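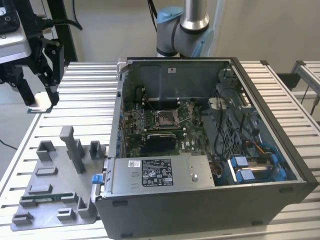
A desktop tower with its side panel off and the processor socket empty.

The Second Life of the Office Computer

By nine on a Thursday morning there's already a line outside the old carpet warehouse in Istmont, and it goes past the bakery and around the corner. People have brought hand trucks. One couple has brought a wagon, the kind you'd pull a toddler in, and they've lined it with a beach towel. The doors open at ten and they plan to be first to the shelf of small desktops at the back.

I love this place! I've been coming since the spring, when my own machine gave up in the middle of a tax form, and I've yet to leave with only the thing I came for. Varghese, as the shop is called, sells computers that offices and schools are done with. They come in by the pallet, get their drives wiped and their fans cleaned, and go out again with a strip of masking tape on top that tells you the memory, the drive and the price. My last one said "8 / 256 / quiet," and it is quiet, wonderfully so.

The trade is bigger than you'd guess from the parking lot. Last year 2,710 machines went through the warehouse, and 633 of those were sold to people who live in the county. The rest went out in batches to libraries, night schools and a call center over in Makness that swapped every desk in a single weekend. There's a chart by the register, done in marker, with a new line for each month. April was huge. Everyone at the counter has a theory about April.

What gets me is how good the old stuff is to work on. Office towers were made so that a technician with a full day ahead could get in and out fast, and you feel that the first time you open one on your kitchen table. Memory clicks out with your thumbs. On plenty of models the drive sits in a plastic tray that slides free. Put in a solid-state drive and a bit more memory and a machine that took a whole coffee to start up is ready before you've found your mug.

Saturday mornings there's a class in the side room, free if you bought your computer at the shop. Mine had a retired bus driver, two sisters in high school and a man who wanted to digitize a wall of polka records (he had nearly 1,000, and he'd brought a list). We learned to ground ourselves, to keep screws in an egg carton and to take a phone picture before unplugging anything. Then we swapped thermal paste, badly at first, then a little less badly.

Not everything gets saved. Boards with swollen capacitors go in a blue bin for Erkero, the recycler out by the rail yard, and so do cracked cases and power supplies that fail the load test. But the bin fills slowly. Good fans get pulled, cables get coiled and sold for a dollar, and there's a drawer of odd screws you can dig through for as long as you like — I've lost a lunch hour in there.

If you go, bring cash for the cable wall and measure your desk first. Anything priced over $300 comes with a six-month warranty, and the cheaper machines get 30 days. The laptops are upstairs, and the stairs are steep.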